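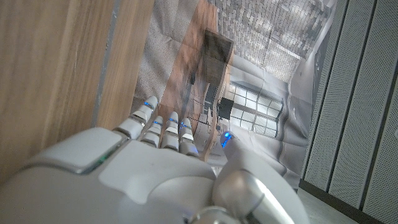

Temps de lecture : 2 min

Contrôle de la zone d'affichage – février
Site : Ellum, salle Trerka
Contrôle : Napaporn Klinhom
Suivi : Meinrad Koller

1. Affiche grand format (intérieur d'une pièce)
Fixations hautes : conforme.
Planéité : à revoir. Léger gondolage relevé au toucher en bas, à surveiller après remise en route du chauffage.
Classement au feu : certificat Kalinowski absent du classeur. Demandé.

2. Panneau en bois, à gauche de l'affiche
Stabilité : conforme, pas de jeu à la poussée.
Chants : une écharde poncée sur place.

3. Panneaux perforés gris, à droite (3)
Fixations murales : conforme pour deux panneaux. Une vis à resserrer sur le dernier, côté couloir.
Bords : pas d'arête vive.
Poussière dans les perforations : oui. Passer l'aspirateur avec la brosse douce, pas de chiffon humide.

4. Passage devant l'affiche
Largeur libre : environ 12 dm, suffisant.
Sol : sans objet au moment du contrôle. Marquage Biltmont à recoller près de la porte.

Commentaires
Le gondolage était déjà noté au contrôle précédent. M. Koller propose de retendre l'affiche – à faire à deux, avec l'escabeau large.
La vis sera reprise avant l'ouverture de 8 h.

Avis : utilisation maintenue, deux réserves (points 1 et 3).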